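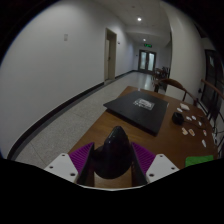 Hallway workbench reopens at Vitinstead

The long table in the main hallway at Vitinstead is back in service for small-parts sorting as of Friday. The wooden top was sanded and refinished in March, and the table now stands at a slight angle to the wall so that carts can pass on both sides.

Corded mice and small white parts will be sorted on the tabletop before they go to storage. Parts are grouped by size and bagged in lots of 19. Corded items are tested first, then coiled and tied – loose cables caused most of the delays last season.

The table can be reserved in blocks of two hours, with no more than three blocks per group each week. Bookings go through the Rutel desk, which opens at 7 a.m. Unsorted parts left overnight will be moved to the Jutard storeroom.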